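2023年2月2日

朝から雪が少しありましたが、バスは時間どおりでした。研究室に着いて、まず暖房をつけました。手が冷たいと小さいネジを落とすからです。昨日も一つ落として、机の下を長く探しました。

今日の予定は、多指ハンドの比較の続きです。Midixの二本指グリッパは先週で終わっています。あれは簡単でした。開く、閉じる、それだけです。制御の値も一つで足ります。多指ハンドのほうは、指ごとに値があり、私はまだどの指が何番か、ときどき間違えます。ノートの表紙の裏に番号の表を貼りましたが、ノートを閉じていると見えません。これは私の設計ミスです。

コントローラは二種類あります。Rirkdaleの古いものと、Batachの新しいものです。アームは同じ、ハンドも同じ、コントローラだけを替えて、おもちゃの台所で同じ動作をさせます。台所は子ども用ですが、高さがアームにちょうど合います。レンジフードの下に木のへらなどが下がっているので、手首を上げすぎると危ないです。この「上げすぎ」をどのくらい避けられるかが、今回いちばん知りたいことの一つです。

午前はBatachでした。起動のあと、原点合わせを二回しました。一回目は私がケーブルを引っぱってしまい、やり直しです。それから記録を始めました。昼までに143回分のログがたまりました。思ったより多いです。そのうち14回は通信が途中で止まったので、別のフォルダに入れました。消さないで残しておきます。July に先輩のデータを整理したとき、失敗の記録が消されていて、とても困ったからです。(七月と書くべきですね。日本語の日記なのに、まだ月の名前は英語が先に出ます。)

カメラはいつもの位置で、流しの側からアームが入るように見えます。
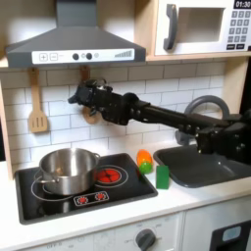
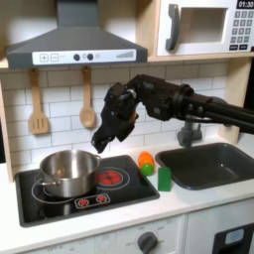
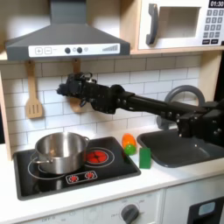
コンロの横の小さい食べ物のおもちゃは、どれも同じ組み合わせです。

Batachのよい点は、ゆっくり動かすときの滑らかさです。Rirkdaleでは、遅い速度にすると手首が細かく震えて、指先まで震えが伝わります。鍋の取っ手のような細いものをねらうとき、この震えはとても気になります。Batachではほとんど感じません。私は目で見た感じを信じすぎるところがあるので、関節の角度のログも重ねて見ましたが、やはり線がきれいでした。

悪い点もあります。指の命令を送ってから動き始めるまでに、少し遅れがあります。アームの遅れと指の遅れが同じなら、まだ合わせやすいのですが、指のほうだけ遅いです。操作していると、手を伸ばしたのに指が眠っているような気持ちになります。Rirkdaleは震えますが、返事は早いです。どちらを選ぶかは、何をさせるかで変わると思います。置いてあるものに近づくだけならBatach、途中で指の形をよく変えるならRirkdaleでしょうか。まだ決めたくありません。

昼ごはんは売店のおにぎりでした。梅を買ったつもりが昆布でした。漢字は読めるのに、急ぐと色だけで選んでしまいます。

午後はカメラの設定を見直しました。白いタイルと白いカウンターが明るく、アームもハンドも黒いので、露出を自動にしておくと、指が黒いかたまりになります。指と指の間が見えないと、あとで形を確認できません。露出を固定にして、少し明るくしました。タイルの目地は薄くなりますが、指の関節は前よりわかります。台所を見るためのカメラではないので、これでよいと思います。ただ、ステンレスの鍋がかなり光ります。窓のカーテンを閉めたら少しよくなりましたが、鍋に自分の影がうつるのが気になって、立つ場所も変えました。床に青いテープを貼り、そこより前に出ないことにしました。

保存したフレームは、試しの分だけで1,688枚になりました。全部を見る時間はないので、ハンドがへらの近くにあるところを先に見るつもりです。フレームの名前のつけ方も、午前と午後で変わってしまいました。午前はコントローラの名前が先、午後は時刻が先です。直すスクリプトを書き始めましたが、途中でおなかがすいて止めました。

もう一つの発見は、ネジのことです。ハンドの取り付け部分のネジが、夕方に一本だけゆるくなっていました。いつゆるんだのかわかりません。もし午前からゆるかったなら、滑らかさの比較にも影響があるかもしれません。正直に言って、少しがっかりしました。明日からは、記録の前と後に、ネジに引いた線がずれていないか確認します。ペンは白いのを買います。黒い部品に黒いペンで線を引いても意味がないと、引いてから気づきました。

帰りに、Urbanのソフトハンドが来月借りられるかもしれないというメールを読みました。やわらかい指なら、へらに当たっても安心です。でも、取り付けの板の穴が合うかどうか、図面を見ないとわかりません。図面を送ってくださいと返事を書きました。「お送りいただけますと幸いです」で正しいかどうか、辞書で二回調べました。

明日はRirkdaleにもどして、同じ順番で最初から。午前のうちにケーブルをテープで留めること。洗濯物を出したままなので、今日はもう寝る前にそれだけ片づけます。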